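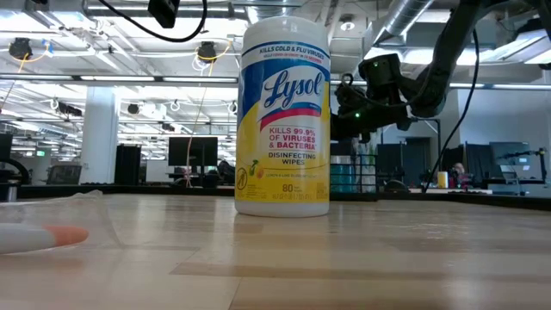
Gripper and wrist camera on a tabletop cell, with Lysol disinfecting wipes and a marker on the work surface.

Griltimley Wipe-Down and Service Kit for Tabletop Arms

The Griltimley kit covers routine care of a single table-mounted arm with a two-finger gripper and a wrist camera. It fits the Avex bench arm and most arms of similar size. Disinfecting wipes are not included. Any household canister will do for the table and the outer covers.

In the kit
Finger pads, 15 pairs
Lens cloths, 15
Hook-and-loop cable ties
Hex keys for the gripper screws
Printed service card

Before you start
Park the arm clear of the table center and switch off power at the controller. Check that the indicator lights are out before you put a hand near the gripper. Clear loose bags and wrappers from the table.

Cleaning
Wipe the arm from the base toward the gripper. Do not spray anything into the joints. Disinfecting wipes leave a film on glass, so use a dry lens cloth on the camera. Let the table dry before running the arm. A glossy top will throw ceiling light back at the camera, and streaks make it worse.

Cables
The arm cable needs enough slack to reach every corner of the table. Move the arm by hand through its full range and watch the loop. If it drags or catches, retie it at the elbow. Replace any cable with a split jacket.

Finger pads
Change pads every 630 hours, or sooner if round items start to slip. Peel off the old pad, clean the metal, press the new one on and hold.

Calibration
Recheck the camera after any work on the gripper. The service card has the steps for Broto software. Full joint inspection is due at 1,000 hours.

Spare pads and cloths are sold separately through Jacobs.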